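From the Nelville Neighbourhood House newsletter

Getting the house ready for winter, one draught at a time

Well, the mornings have turned, haven't they? I was out at the clothesline before seven the other day in my slippers and had to go back in for a cardigan, and that's generally my sign that it's time to stop talking about the garden and start talking about the inside of the house. Quite a few of you have asked me for a rundown of what we covered at the draught-proofing morning on 13th March, so I've put my notes in some sort of order and added the bits I forgot to say on the day.

First of all, thank you to everyone who squeezed into the back room. It was a bigger crowd than we had chairs for, and Sveva Rizzi very kindly gave up hers and perched on the piano stool the whole time. Sveva and her husband bought the old weatherboard place on the Drenby road two years ago, and she brought along her power bills to pass around, which I thought was brave of her. Her winter quarter had come in at 920 dollars the first year, and she'd been warming a house where you could feel the breeze on your ankles in every room!

So, where to start. My advice is always to start with your own hand. Pick a blustery evening, turn off the heater and the fans, and go around the house slowly with the back of your hand (wet it a little if your skin is as leathery as mine) held near the edges of things. Try the bottom of the outside doors, the sides of the windows, the manhole cover in the hallway ceiling, the place where the pipes go through under the sink. People tend to blame the windows, and sometimes it is the windows, but in the older Nelville houses I'd put my money on the gap under the laundry door nearly every time. Ours had a gap you could have posted a paperback through, and we lived with it for 21 years.

Doors are the cheapest thing to fix. A stick-on brush seal from the hardware shop will do for most inside doors, and for the outside ones it's worth paying a bit more for the screw-on kind with the rubber blade. Measure the door before you go, and write it down, and take the bit of paper with you. I say this as someone who has driven back to Cevarport for the same door seal twice in one afternoon. If you're renting and aren't allowed to screw anything on, the old-fashioned door snake is still a marvellous thing, and I have a pattern for one that I'm happy to photocopy. Fill it with rice or clean sand. I used birdseed once and won't be doing it again.

Windows next. If you have timber sashes that rattle, the foam tape is fine for a season or two, but it squashes flat and goes crumbly in the sun, so think of it as something you'll be replacing. Check the putty while you're there. Heavy curtains that touch the floor make a bigger difference than you'd think, and so does a pelmet, although I know they're out of fashion. My mother had pelmets in every room and I couldn't wait to be rid of them, and now of course I've gone and put them all back. A length of board laid flat across the top of the curtain rod does nearly the same job if you don't want to look at one.

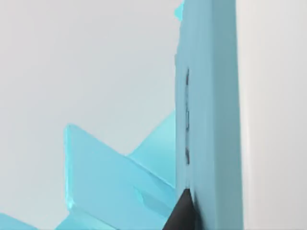 Insulation was what most of you had questions about, and it's the part where a little patience pays off. Adelmo Longo, who did ceilings and underfloors for a good long while before his knees gave out, talked us through the difference between the fluffy batts and the rigid boards, and he was very firm that the boards only do their job if they meet each other neatly. If a board has one clean edge and one rough one, put the clean side where the join will be and trim the rough one back before you do anything else with it. He likes a long sharp blade and a steel ruler, scored once lightly and then again properly, and he was quite stern with the gentleman who admitted to using a bread knife. Do read what the maker says about where each sort of board is allowed to go, too, especially near flues and downlights.

For underfloors, please don't go crawling about under there on your own. Tell somebody where you are, wear long sleeves, and have a good look with a torch before your arms go in. Anything at all to do with wiring, get an electrician in first. Adelmo told us about a job out at Drenby where he found a whole family of blue-tongues in the only dry corner, and he left that corner uninsulated until spring (I liked him very much for that).

If you're thinking of paying someone to do the ceiling, get more than one quote and ask each of them whether taking away the old material is included. One of our members was quoted 400 dollars just for the removal, on a separate page she very nearly didn't turn over to. Ask what rating they're putting in as well, and have them write it on the invoice so it's there for whoever has the house after you.

Now, a word on the other side of things, as I don't want anyone sealing themselves up like a jar of apricots. A house has to breathe a little. If you have a gas heater with no flue, you must leave the fixed vents open, and you ought to be having that heater serviced anyway. Kitchens and bathrooms need somewhere for the steam to go. If you wake up to water running down the inside of the bedroom windows, open one up for ten minutes after breakfast, even when it's cold, and wipe the sills down with an old towel. Mould is a miserable thing to get rid of once it's into the plaster.

Sveva, by the way, did her doors first, then the manhole cover, and then made curtains for the front room out of some lovely heavy cloth from Orlandini — the remnants table, right up the back past the buttons. She hasn't had the ceiling done yet. She says the dog has gone back to sleeping in the hallway, and she's taking that as a result.

We'll be running the morning again in July for those who missed out, and this time we'll borrow chairs from the hall next door. It starts at 9 and there'll be tea and a slice of something. If you have leftover door seal, half a roll of foam tape or curtain hooks you don't need, please drop them in the box by the front desk, and help yourself to whatever's already in it. The door snake pattern is in the tray beside the photocopier, and if the tray is empty just sing out and I'll run off some more.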